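Checking a plane fit before you trust it

Zovard will fit a table plane to nearly anything and report success. I'd treat that message as a rumour until you have done the checks below. They assume Goniment 5 is already running.

Step 1. Pick a dull view

Choose a stretch of tabletop with nothing on it and both fingers held open. Swirly wood grain is fine for feature tracking, but watch the sheen on the right-centre, where the pattern goes pale and matches get thin.
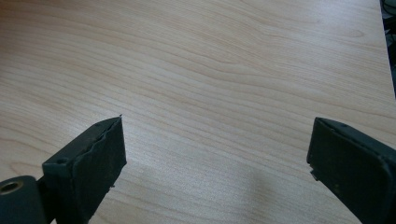
Step 2. Mask the fingers

Draw the mask by hand. The automatic one follows a clean outline, and worn pads with ragged edges don't have one - leave a margin of 13 pixels. Mask the dark corner past the table edge too.

Step 3. Refit and compare

Run the fit again on 108 views. On my set, 2,202 points survived the mask, and the plane tilted visibly from the first answer. The residual score hardly moved, so don't lean on it. If two runs disagree, go back to step 2 before touching the solver settings.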